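Coman (@coman_collects)
Wednesday, November 7, 2018

1/ OK, people keep asking what I do all day, so a thread! I collect examples for a learning system. It's going to be told to pick stuff up, and before that can go anywhere it needs to see a huge pile of picking-up done by a person. I'm the person.

2/ The tool is a gripper you hold in your hand, with a camera on it. I squeeze, the fingers close, the camera sees what the fingers see. No arm involved at my end. I love this. You can do it standing at a kitchen counter, and I have.

3/ We're at 3718 recordings as of this morning. Three thousand seven hundred and eighteen!! In August we had 441 and I thought that was a lot.

4/ The project is called Gurkier. Please don't ask me how to say it, there are 2 camps in the office and I've been yelled at by both.

5/ Every recording has the same shape. Start with the tool well away from the object, come in, close, lift, put down, open, back off. If I skip the backing off, the system never gets to learn how to let go politely. I skipped it a LOT in the first month. Those all got tossed.

6/ My favorite group right now is what I call the lollipops. Big round top, skinnier part underneath. You can't get the fingers around the top, so you go low and come in on the neck with the fat part sitting over you. Feels wrong the first ten times and then your wrist just knows.

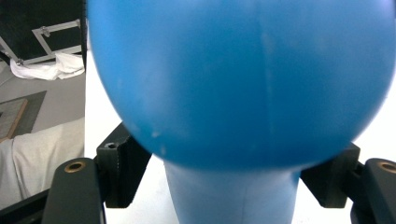
7/ Next thing: speed. Everybody goes too fast at first. I did. You've grabbed a thousand cups in your life and your hand wants to get it over with. But if the fingers snap shut in a blink there's hardly anything in the recording to learn from. I count "one and two and" on the way in. Out loud, sometimes. My neighbors at Sultska have been very kind about it.

8/ The big smooth ones are fun because they take over the whole view. You come in close and the camera has almost nothing but one color to go on. A person would shrug and keep going. The system has to work out where it is from a seam, a scuff, the line where the top meets the neck. So I never wipe off scuffs anymore! Scuffs are good! Leave the scuffs!

9/ Mistakes. We keep some of them. If I come in crooked, notice, back up and fix it, that recording is gold and it gets its own label, "Tudel" (long story, it was a typo). 872 of those so far. If I come in crooked and drop the thing on my foot, we keep that too, but in a different folder.

10/ Someone asked if it's boring. Some of it, sure. Number forty of the same grab on the same object is not a party. I switch objects before I get sloppy, and I do the heavy ones before lunch. Podcasts are fine, music with a strong beat is not. I started closing the fingers on the beat and you could see it in the data, which was embarrassing and also kind of amazing.

11/ Stuff I'd tell anyone starting out:
Change where you stand, and often.
Change the height of the table if you can.
Leave the background messy now and then.
Label right after you record. Not Friday. Right after.

12/ I learned that last one by losing a whole afternoon to a folder named "new new blue ones". Were they the blue ones from the morning? Were they different blue ones? I still don't know. They're gone now.

13/ What I can't tell you yet is how well it all works on a real arm. First proper tryout is still ahead of us and I'm so curious about the necks. My guess is it'll be great at coming in low and terrible at letting go, and that'll be my fault (see post 5).

14/ If you do this kind of collecting too, tell me how you handle see-through things. Bottles, jars, that sort of stuff. I've got a shelf of them waiting and I keep finding reasons to do lollipops.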